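ホーム 作業ノート 道具 材料 予約 お問い合わせ

作業ノート 2025年5月19日(月) 天板の続き

朝いちばんに窓を開けて、まず匂いを逃がした。週末ずっと閉め切っていたので、部屋じゅうがオイルと古い段ボールの混ざったような匂い。嫌いじゃないけど、昼まで吸っていると頭が重くなる。奥の窓はまた途中で引っかかった。ロウを塗っておいたのになあ。次は敷居のほうも削ってみる。

今日やるつもりだったのは、明るい色の木の天板の仕上げ確認と、棚の端材の整理。端材のほうは結局さわれなかった(いつものこと)。

まず寸法の話。伝票には長さ1800と書いてあったのに、測ったら1791ミリだった。巻き尺の爪がゆるいのかと思って、鋼の直尺を継いで測り直しても1791。Okonkwoの注文票を引っぱり出したら、あっちの控えにはちゃんと1791と書いてある。つまり伝票を書き写した人間が丸めたわけで、筆跡からすると私です。すみません。脚の取り付け位置はまだ穴を開けていなかったから実害なし。ただ、幕板を1800基準で切っていたら泣いていた。幕板の材料を切る人は、必ず現物に当てて印をつけてください。伝票を信じないこと、私の字ならなおさら。

反りも見た。直尺を斜めに渡して、隙間に紙を差し込んでいく原始的なやり方。いちばん浮いているところで2ミリ。前に見たときよりましになった気もするけど、前回は数字を書き残していないので比べようがない。ほんとに、こういうところがだめだ。今回から天板の裏に鉛筆で書くことにした。日付は書かずに、このノートのページ番号だけ。裏なら誰も見ないし、あとで消せるし。

反りの向きは、木表側がへこむほう。まあ教科書どおりの動き方なので、裏に桟を入れれば落ち着くと思う。桟の穴は長穴にする。ユーティン・パンさんが前に丸穴でがっちり締めて、冬に天板がぱきっと鳴ったことがあった。11月の、急に暖房を入れた日だったはず。あの音は忘れられない。本人はもう笑い話にしているけど、あの日の昼は誰も口をきかなかった。

それで研ぎ。240から始めて、400、600と上げていった。どこまでやるかで昼休みにロデル・カバナトゥアンさんとちょっと言い合いになった。ロデルさんは「机なんだから400で止めろ」派。目を細かくしすぎるとオイルの入りが悪くなるし、どうせ使えば傷だらけになる、と。それはわかる。わかるんだけど、端っこだけ2000まで上げてみたら手ざわりがもう全然違って、つい何度も撫でてしまった! ロデルさんも口では「やりすぎ」と言いながら、通るたびに指でさわっていくので、こっちの勝ちでいいと思う。

ただ冷静に考えると、全面を2000にするのはやっぱり無駄が多い。紙の減りがひどいし、腕も痛い。それに試し板のほうで、400止めのところと2000のところにオイルを塗って並べると、色の濃さがはっきり違う。細かく研いだほうが薄く上がる。一枚の天板の中でこれをやるとまだらになるので、端の2000にしてしまったところは、あとで400をかけ直して揃えた。撫でて楽しんだ時間は返ってこない。

オイルはRorerのほうを使った。缶の底に少し残っていたGekgateの分は、ふたの裏が固まっていて怪しかったから試し板だけにした。Gekgateのは伸びがいいけど、乾くとちょっと黄色くなる。白っぽい木だとこの黄味がけっこう効いてしまって、私はあまり好きじゃない。濃い色の木なら全然いいと思うので、捨てずに棚の下段に戻しておいた。使う人は先に布で漉してください。

塗りは2回。一回目はたっぷり置いて、しばらく放っておいてから拭き取り。拭き取りが甘いと翌日べたべたになるので、布はけちらず替える。二回目はもう布に含ませる程度で、木目に沿って伸ばすだけ。木口は吸うから、一回目のときに先に塗っておくといい。私はいつも最後に回してしまって、足りなくなって缶を開け直す羽目になる。今日もなった。

使った布は水を張ったバケツへ。丸めてごみ箱に入れるのは絶対にだめ。これは何度でも書く。コンソラシオン・カスティーリョさんが貼ってくれた赤い紙、もう日に焼けて桃色になっているけど、まだ有効です。

午後は照明の当て方で遊んでいた(遊んでいたと書くと怒られそうだけど、研ぎむらを見つけるにはこれが一番早い)。真上の明かりだと何も見えない傷が、横から低く当てるとすうっと浮いてくる。逆に、光が正面で返ってくる位置に立つと、木目が白く飛んで何も読めなくなる。だから見る側が動くしかなくて、天板のまわりをぐるぐる歩きながら首を傾ける。傍から見たら相当変な人だったと思う。

チュウさん(ヒウトンのほう)に教わったのは、鉛筆で薄く格子を書いてから研ぐやり方。消え残ったところが低いところ。知ってはいたけど、この大きさの板でやるのは初めてで、思ったより気持ちがいい。線がだんだん消えていくのを見ているとつい手が止まらなくなって、端の角を落としすぎるから要注意。角は最後に、当て木をつけて別に軽くさらう。 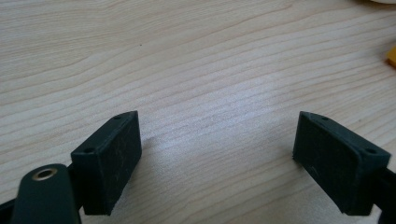 文・シューフェン・レオン|Kodcombe 作業室ノート

木目の細い筋が寄ったり離れたりしながら、左手前から右奥のほうへ流れていくのがいい。右へ行くと急に立ち上がるように曲がっていて、鉋をかけるならいちばん気をつかいそうなところ。順目だと思って進めたら途中で逆目、というのが起きやすい曲がり方なので、次に削り直すことがあっても、私なら鉋は使わずにペーパーで行く。

奥寄り、真ん中よりちょっと左に、ぽつんと小さな黒っぽい点がある。最初は埃かなと思ったけど、写真だと何なのかは私には言えない。導管に何か詰まっているのかもしれないし、単にごみかもしれない。ロデルさんは「節の赤ちゃん」と呼んでいた。もし木そのものの点なら、私はそのまま残したい。爪でほじるのは禁止。するなら針の先で、明るいところで、私がいるときにお願いします。

白く光っているところは木目がほとんど読めない。さっき書いた、光が返ってくる位置というのはまさにこういう感じ。ほんのり艶があるように見えるけど、この艶のまま行くか、もう少し落とすかは迷っている。艶があると拭き掃除は楽。でも図面を広げて作業するには、照り返しが地味に疲れる。ユーティンさんは断然つや消し派で、「目が疲れる机では誰も働かない」と言っていた。たしかに。

つや消しにするなら、スチールウールの細かいのに蜜蝋を少しつけて、木目に沿って軽く。往復させる回数を場所ごとに変えないこと。あと、スチールウールのくずが残っていると、湿気の多い日に黒い染みが出ることがあるから、終わったら必ず磁石を布に包んで撫でておく。磁石は引き出しの二段目、コンパスの箱の隣。戻すときは必ず同じところへ。前に直尺の束の上に置かれていて、はがすのに往生した。

蜜蝋の残りが心細い。Okonkwoに次の材料を頼むとき一緒に注文できるかどうか、ヒウトンさんが電話してくれることになっている。だめなら色つきのワックスで代用、という案も出たけど、この白っぽさを消したくないので私は反対です。待てるものは待ちましょう。

それから耐水の確認をまだしていない。試し板にコーヒーと水を垂らして、コップの底で輪っかをつけて一晩置く。コーヒーは砂糖入りと砂糖なしの両方でやりたい。ロデルさんが毎日甘いのを飲んでいるので、実戦に近いほうがいいかなと。輪じみが残るようなら、もう一度オイルに戻る。その場合は上に乗せた蝋を先に落とさないといけないから、順番としては耐水を先に済ませてから蝋。明日の朝の自分、順番を間違えないように。

桟の材料は壁ぎわに立てかけてある細長い束の、麻ひもで縛ってあるほう。縛っていないほうはコンソラシオンさんの額縁用なので切らないで。長穴はドリルで二つ並べて開けてから、間を鑿でさらう予定。座金を大きめにして、ねじは締めすぎない。締めたあと手で桟を押して、わずかに動くくらいがちょうどいい。

帰りがけにもう一度だけ手で撫でてみた。手前の右のほうに、ほんの少しざらつくところがある。目では見つけられなくて、指の腹でだけわかる程度。鉛筆で印をつけようとして、仕上げ面に書くのはどうなんだと思い直し、マスキングテープの切れ端を貼っておいた。青いやつ。はがさないでね。

窓は奥だけ少し開けて帰ります(どうせ全部は閉まらない)。集じん機の袋は半分くらい、替えるのはまだ先でいい。240の紙が残り少ないので、使い切った人は黒板に書いておいてください。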